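Walbridge robotics group reports result on kitchen storage tasks

November 10, 2022

The Walbridge Institute has released results from Reltura, a method that teaches robot arms household tasks from a small set of recorded demonstrations. Using 40 demonstrations per task, the system completed 51 percent of trials in kitchens it had not been trained in. 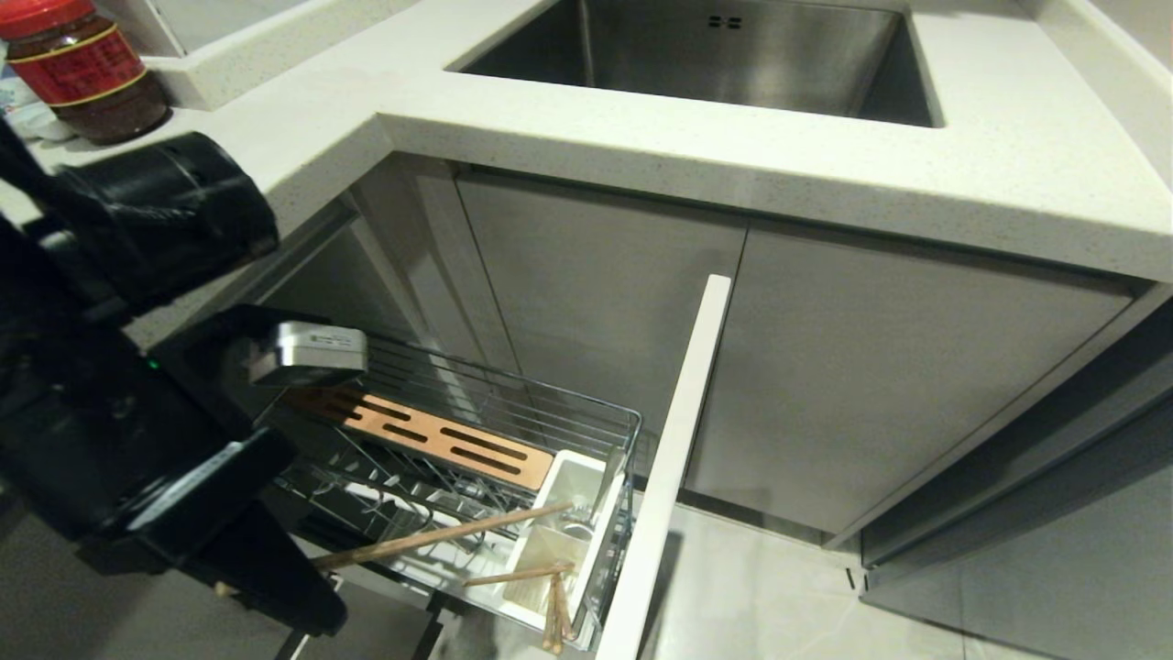
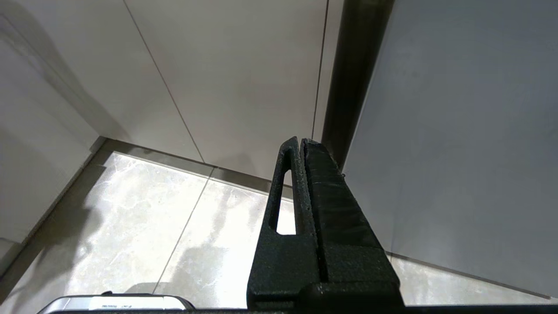
Top: the arm at a pull-out wire basket. Bottom: the gripper, nearly closed.

"Drawers and baskets remain the hardest setting," said Trinidad Ulloa, the study's lead author. Testing in four more homes will follow.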